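How to trace the history of an old shop building
Updated Mon 12 April 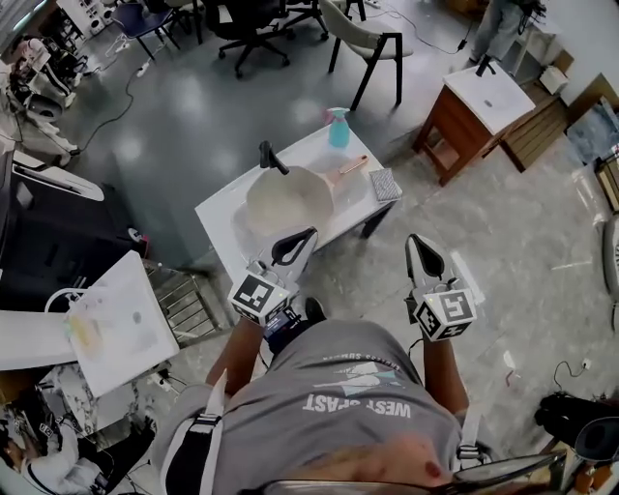
Nazmiye Kılıçarslan writes that she spent months on the wrong building before she found the street had been renumbered, and asks that this page put the numbering first. It now does.

The method was worked out on the shops of Market Street in Pranley, but it should do for most small towns with a run of trade directories and a local newspaper.

Before you start

Write down the present address, the names of the buildings on either side and anything fixed that is unlikely to have moved, such as a church, a bank or a corner pub. Take a note of the side of the street. You will use these fixed points more than the number itself.

You will need a notebook or spreadsheet with columns for year, number, occupier, trade, owner and source. Fill in the source every time, including the page. A name without a source is no use to you six months later.

Step 1. Sort out the numbering

Find the earliest large-scale map that shows the street and the latest directory from before any renumbering. List the shops in order as the directory gives them, then walk along the map with the list. Side streets are often printed in the directory ("here is Abdella Lane") and these let you fix your place.

In Pranley the numbers ran up one side and down the other until the street was renumbered odd and even. Number 13 in the old scheme became number 50 in the new one, on the same plot. If the occupiers of a whole row all seem to move in the same year, it is the numbers that have moved.

Step 2. Work through the directories

Start from the most recent and go backwards. Note the occupier and trade for every edition you can get, and the neighbours on both sides. The neighbours matter in years when your own building is missing, which happens a good deal. A missing entry may mean an empty shop, a tenant who didn't pay to be listed, or a printer's slip.

Directories were usually compiled the year before the date on the cover. Treat a first appearance as "by" that year. The Kasov drapery is in the directory a full year after it had closed, going by the sale notice.

Watch for spellings. Kasov turns up as Kassoff, Casov and once as Cashoff.

Step 3. Search the newspaper

Look for these, in this order:

Opening and removal notices
Sales of stock
Fires and floods
Auctions of the freehold
Partnerships dissolved
Obituaries of shopkeepers

Digital searches miss a lot of small type. When you have a likely date from the directories, read the front page advertisements for the weeks either side by eye. It is slow work, around 20 minutes an issue if the film is poor.

Reports of fires need care. "Totally destroyed" was used freely, and a building described that way in July may be trading again before Christmas with the same walls and a new roof. Look for a follow-up: a tender for rebuilding, a reopening notice, or a change in the shape of the plot on the next map.

Step 4. Owners as well as tenants

The name over the door is often a tenant's. Rate books give both owner and occupier where they survive, and deeds give the rest. Ask the present owner politely whether there is an old bundle – many were kept after registration, sometimes in a solicitor's strongroom.

If you are shown deeds, read the plot description first. Boundaries are given by the neighbours' names, and you can check these against your list from Step 2. Olari's bakery was placed this way, as "the shop and yard late of Olari" in the deed for the house next door. It appears in no directory at all.

Step 5. Look at the building

Do this after the paper work. Go round the back if you can get permission. Fronts were replaced often and backs hardly ever. Note the brick, the bond, the roof pitch, blocked windows and any straight joint where one wall has been built up against another. A straight joint running the full height usually means 2 separate builds.

Cellars can be older than what stands on them, so date them separately.

Step 6. Put it in order

Make one list, by year, with a line for each thing you can prove. Mark anything you have inferred with a question mark and leave it marked. Where two sources disagree, give both.

1871 Abdella, saddler (directory)
1874 Fire in rear workshop (newspaper)
1875? Rear wall rebuilt (inferred from brick)
1878 Abdella, saddler and ironmonger (directory)

Leave a copy with the local library when you have finished, with your name and the year on the front sheet. Corrections can be pencilled in later by whoever finds them.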